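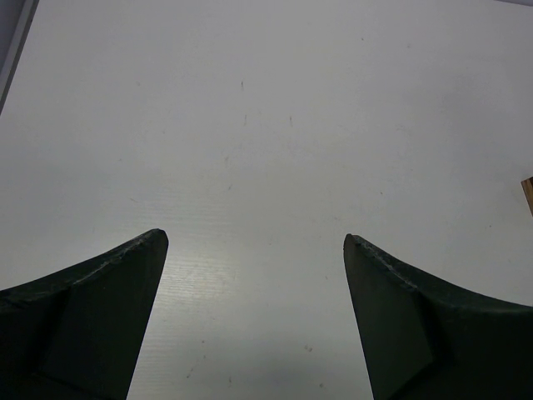
Praltico records its robot demonstrations in a long room behind its main workshop, with four benches along one wall. The company builds small picking and sorting cells for parts suppliers. For the past two years it has taught most new tasks by demonstration: a person drives the arm through the job, the motion and the wrist camera video are stored, and a control policy is trained on the result. The company's head of demonstration work spoke to us on a Thursday between two recording blocks. Under company policy, staff are identified by job only.

Two methods are in use. In the first, the operator holds the arm near the wrist and moves it directly while the motors compensate for gravity. In the second, the operator sits at a separate desk and moves a smaller leader arm, which the working arm copies.

"Hand guiding is quick to learn," she said. "A new operator is usable in an hour. The trouble is that your forearm is in the wrist camera for part of the motion, and the policy will never see a forearm when it runs by itself."

Remote control removes the arm from view but adds delay and takes away most of the sense of touch. Praltico's leader arm, known in the building as Siton, returns a coarse force signal at the grip and nothing at the elbow. New operators tend to close too hard for the first several days.

"You hear it before you see it in the data," she said. "The fingers come together with a click. We log grip current, so we can pull those episodes later, but it's cheaper to correct the person on the day."

The current project, Protanik, covers pick and place of small wooden parts on a flat white table. The set stands at 1,665 accepted episodes. Of these, 486 were recorded by hand guiding, all of them early, and the remainder by remote control. She does not plan to mix the methods again.

"The speeds are different. By hand, people slow down a lot before contact. With the leader arm they stop, look, then go. The policy learned both, and it would hesitate twice. We now train on the remote episodes and keep the others for testing the loader."

Every episode begins with the gripper open and nothing between the fingers. The start height may vary within a set band, and so may the angle of the wrist. The part can be anywhere on the table that the arm can reach, including the margin of the camera view.

"Operators want to start with the part centered, because it's easier," she said. "Then you get a policy that works when the part is centered. I want a good share where there's only a bit of it showing at the side and the arm has to go over and find it."

Asked about the camera, she said the fingers stay in view on purpose. Their position in the image gives the policy a direct reading of how wide the gripper is open, and that has proved more reliable than the encoder value after a finger change. Scuffs on the finger rims are left alone. Glare on the table is also left in, within limits. The lamps are diffuse and the exposure is fixed, but a bright patch still moves over the surface as the wrist tilts.

"We tried a matte cover. It wrinkled, and the wrinkles were worse than the glare. Marks on the table are a smaller problem. If the table never changed, a policy could use a speck as a landmark. So we shift the arm base between blocks."

A block is normally 45 minutes, followed by a break of at least 15. Error rates rise sharply in the second half of longer blocks, mostly missed grasps and late releases. A missed grasp followed by a clean second attempt is kept and tagged. A dropped part ends the episode.

Review takes roughly 800 minutes of staff time a month. Rivadeneira, the contractor that wrote the viewing tool, has proposed automatic rejection based on path length. She is cautious about it.

"A long path can be a bad operator or a hard start position. I need the hard start positions. For now a person looks at each one."

Protanik will take another 600 episodes before the next training run, scheduled for January. Half will use a second table of a different height. After that the leader arm is due for new elbow joints, and the grip force calibration will have to be repeated on all four benches.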